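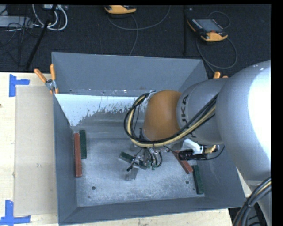

Plant Visits | Automation

Sat 25 April
By Gebhard Imhof

We use cookies to remember your settings and to see which pages get read. By staying on this site you agree to this.

The open day at Wanholm started with coffee in the old paint shop and a talk that used the word "partner" for a machine more times than I cared for. I had driven up to see the bin picking project they have been talking up since last May. Wanholm cuts and finishes parts for other companies, and a lot of the work is somebody reaching into a container, taking out a piece, turning it the right way and putting it in a fixture. It is dull work and it is hard on the shoulders. Nobody I spoke to pretended otherwise.

The firm that won the job is called Jovach. Their young man at the trial table had a good manner and did not oversell, which put him ahead of the people in the paint shop. The test is simple enough to follow. A metal bin sits on a wooden table, clamped at the back corner so it stays put. A few long blocks go in, red ones and green ones, lying however they land. A KUKA arm comes in over the side and goes down after them. Blue tape next to the bin marks off a flat board.

What struck me first was the size of the arm against the size of the job. Five blocks in a big bin, and hanging over them a wrist wrapped in enough cable and hose to fill a good part of the bin itself. I asked what happens to a block lying close against the wall. The answer was that the software works out an approach angle, and if it can't find one it leaves the block and tries another. And if they're all against the wall? Then it calls a person.

I wrote that down, as it is the part that never makes it into the talk. The arm calls a person. Who is that, and what were they doing before they were called?

At present the hand station has two people per shift. The plan calls for one person looking after the arm and two other machines. I was told this makes the job "more interesting." Maybe it does. I stood with a woman who has worked the station for nine years and asked her. She said she would not miss the lifting at all. She would miss having someone across the table. She also wanted to know if the pay grade goes up with the training, and when I put that to the man from the office he said the grades were under review. They were under review when I visited in the fall, too.

Some figures, all of them from the company. The cell is meant to handle 600 parts a shift once it is running. A good pair of hands does more than that on an easy day, and I checked this with three people separately. The answer from management is that the arm doesn't slow down after lunch. True, but it does stop. The trial log was lying open on a desk and I was allowed to look at it. It listed 27 stops in the week before my visit, with the reason left blank for a good number of them. If the idea is that one person covers three machines, I would want those blanks filled in first.

The training is 50 hours, done half on the floor and half in a classroom run by Kinsella. Two people have finished it. Both said the hand controllers take some getting used to and that the classroom part was mostly slides. One of them showed me how he moves the arm a little at a time, and he was good at it and plainly liked it. I don't want to leave him out just because he spoils my mood.

Real parts come later. Wanholm's castings are oily, they have burrs, and they hook onto each other. A straight block with flat sides is about the kindest thing you could ask a gripper to pick up. Jovach says the castings are next and gave no date. I have seen the same stage at Luden, where the blocks went fine and the castings sent everyone back to the drawing board, and the hand station stayed open beside the robot long after it was supposed to close. The people there had been moved to other departments by then, and some had to be asked back.

I asked for two things before leaving. One was the stop log with reasons, for a full month. The other was the new job description in writing, with the grade on it. The first was promised by mail. On the second I was given a brochure and a pen.

Lunch was lentil soup, and good. Parking is behind the east gate, not the front as the invitation says.

Get our plant visit reports by email. Sign up for the newsletter. You can unsubscribe at any time.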